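Embla Kvam on picnics, patience and feeding people out of doors

24 Jul 2022

When I ring Embla Kvam's bell she is already halfway down the stairs with a rucksack on one shoulder and a flask under her arm, and before I have got as far as hello she has asked whether I have eaten. I have, as it happens, but I have the sense to say no. We walk up the lane behind her house to a bench she is fond of, and it is there, with the valley laid out below us and a good deal of cheese between us, that we finally get round to talking about her book.

The book is called Hovland, after the farm where she spent her childhood summers, and it is about eating outdoors. There are recipes in it, though fewer than her publisher would have liked, and long stretches about weather, aunts and the right sort of knife.

"I handed in 42 recipes and they asked me where the rest were," she says, pouring the coffee. "I told them, well, that's what I cook. If you take food outside you don't need so very much. You need bread you like and something salty and something with juice in it, and then you can sit there until it gets dark."

Her grandmother ran the farm kitchen, and haymaking was when the young Embla first learned to carry lunch a long way without spoiling it. Everything went up the hill in two lidded baskets, the heavier of which was called Zakberg, for reasons that had been forgotten long before she was born. She still talks about it as one might talk about a difficult cousin. "Oh, Zakberg was dreadful, it took the skin off your shins. But the food was at the bottom, so whoever carried it got the first pick, and I was a greedy child, so I carried it."

I ask what was inside, and she shuts her eyes to remember. Flatbread, cold potatoes with dill, dried mutton cut so thin that you could fold it, boiled eggs, a jar of pickled cucumber that was never quite watertight. There was a sour milk drink for the men and a weak blackcurrant cordial for everybody else. In a good year there were tomatoes from the lean-to, and those were counted out with great solemnity and eaten last.
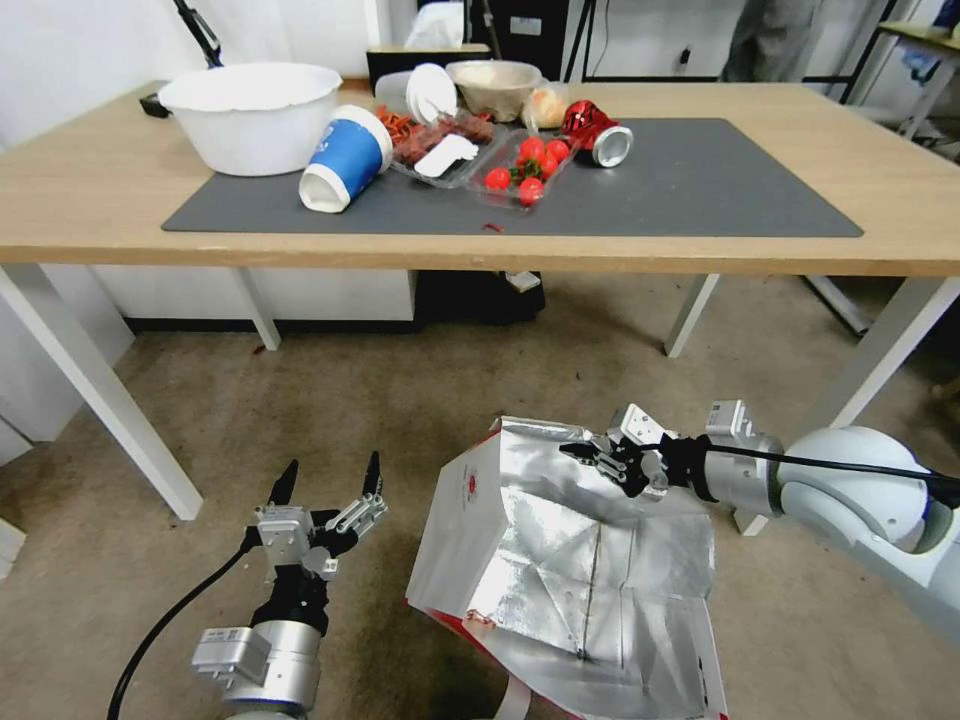 "People make themselves so tired over it now," she goes on. "They buy a special hamper with straps for the glasses, and then they're frightened to put it down on the grass. My sister rang me in tears once before a christening picnic. I said, put the loaf in a bag, put the ham in a box, and go and have your bath."

She is not strict about much, but she has views on butter (bring more than you think, and keep it under the bread), on salad leaves (dress them when you get there, or leave them at home) and on anything served in a tall glass. She won't hear a word against shop-bought food. Half the lunches in the book began at the village shop, she says, and she would sooner have a bought pie and a cheerful host than the other way about.

What she does mind is hurry. Before she wrote anything she cooked for 11 seasons at Ikora, a walkers' lodge that sits, as the sign by its door proudly tells you, at 1000 metres. The guests arrived hungry and the deliveries arrived when they felt like it. One wet summer the road was closed for so long that she fed a full house on lentils, onions and a wheel of cheese somebody had meant to give as a wedding present.

"They were so kind about it," she says, laughing. "On the last night a man stood up and made a speech to the lentils. I've still got a card from him, he sends one every February, I don't know why February."

It was at Ikora that she began keeping notes, at first only what had been eaten and what had come back on the plates, and later what people had said over it. The notebooks filled a drawer and then a second drawer. A friend who ran a small magazine called Vusari asked for a page of them, then another, and the column went on for years without either of them ever quite agreeing that it was one.

The finished book runs to 222 pages. The earlier draft ran to 252, and she mourns the missing chapter, which was entirely about flasks. I tell her I would have read it. "You would, because you're polite," she says, and tops up my cup from a battered green one that she has owned since her first winter at the lodge.

By now the wind has come round and we have our coats on, but she shows no sign of moving. She cuts the last of the cheese into two uneven pieces and gives me the bigger one. I ask what she's planning to write next, and she says soup, probably, if her knees will let her stand at the stove, and then she spots a neighbour coming up the lane with his dog and calls out to ask whether he's eaten.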